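June, after ten at night

Got home later than I meant to because the second arm was down for most of the afternoon and Hakim wanted the bench cleared before anyone left. My feet hurt. I ate standing up and I'm writing this now because I told myself I would keep a record of the changeover at Irkcombe, and I have already skipped too many days.

The short version is that we are six people on the teardown side now and from next month three of us will be on benches and the rest will be on something called line support. I am line support. Berhanu is too. It was read out this morning at the start of shift, before the coffee was even done. No one is being let go. Ebenezer said that part twice and I believe him, because he looked like he hadn't slept either.

I have been pulling computers apart at Irkcombe long enough that I don't think about it. Side panel, cables, drives, cards, memory, processor, board. You get a feel for which latch sticks and which clip will snap if the plastic is old. Now I have to say all of that out loud, in order, to Dae-han, and he types it in. He is patient. He asks me things like how I know the memory is seated, and I say I push until it goes, and he waits, and then I have to think about what I really do. Both ends. I press one end and then the other and I listen. He wrote down "listen" and then said the arm can't do that, so we have to use force instead, and he went off to look up what number that would be.

We spent the morning on the tower with the processor socket open. Dae-han runs every approach slowly with the screen next to him so he can stop it, and I stand with my hand near the stop button on the other side. I was surprised how much I watched the screen and how little I watched the case.

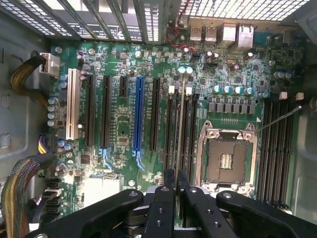

Anyway, the memory is what we are supposed to have finished by the end of the month, and after that the cards. The processor is last on the list. Hakim would have put it first since it's worth the most to Pasaribu, who buy the good ones from us, but Ebenezer talked him out of it. A bent pin in a socket is a dead board, and we have all done it at least once. Mine was my first week. I told Dae-han about it and he laughed and said the arm is allowed a first week too, but he moved the processor down the list all the same.

At lunch Berhanu didn't say much. He has the fastest hands in the building and he knows it, and the rate board by the door has had his name at the top since I started. The rate board is coming down. There will be a screen for the cell, and it will show the cell's count and the stops, with no names on it. I thought I would be glad. I was never near the top. But Berhanu said if the count has no name on it then who asks for the raise, and I didn't have an answer for him. Ridwan said to put it in writing and bring it to the meeting. Berhanu said he might.

The pay is the same for now. That is in the letter. The line support rate gets looked at after two months, and the letter doesn't say looked at by who. I'm going to ask. I wrote it on the back of my hand so I wouldn't forget and then washed it off at the sink, so I am writing it here.

What I do like is the lifting. I used to carry every tower from the cage to the bench and then the scrap case to the bin, and my shoulder has been bad all spring. With the cell, the towers come over on the cart and one of us slides each one across and lays it down on its side. After that it stays put until it's finished. Today my shoulder was fine at the end of the shift, even with the late finish. I can't pretend that isn't worth something.

What I don't like is the standing. On the bench your hands are busy and the time goes. Here you wait, and you have to really watch, because if you drift off and it catches a cable you've lost the whole unit. Ridwan did a shift at Gurnano when they put theirs in, and he says people there got careless by the second week and started looking at their phones. He says the trick is to swap places every couple of hours. I'm going to bring that up along with the pay.

After lunch we went back to the Dell and did the memory position over and over with small changes. Dae-han had me check the parts holder between runs and make sure everything was sitting right in its place. Twice he asked me if the angle looked right and twice I said no, a touch flatter, and he changed it. So that part was good. He took my word for it both times and didn't ask me to explain. 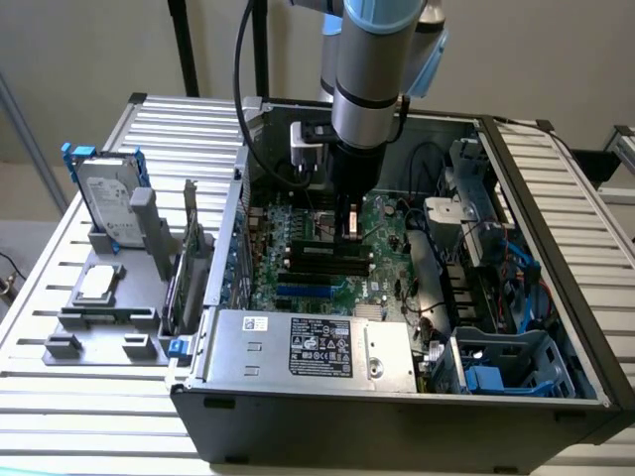
The Dell on the cell table, gripper over the memory slots.

Then the second arm faulted and that was the rest of the afternoon. Illell support kept us on hold, then told Dae-han to restart it, and he had already restarted it. Hakim walked past a few times and didn't say anything. Berhanu went back to his old bench and cleared a stack of units by hand while we waited. I helped him with the last few. It felt normal. We talked about his daughter's school and didn't mention the letter.

Things to do tomorrow: ask Ebenezer about the rate and who decides it. Ask for the swap. Find my good screwdriver, which I think is in the cart. Write out the card removal steps for Dae-han before he asks, including the bit about the clips, because I will forget it if he's standing there waiting.

Setting the alarm now. Early start again.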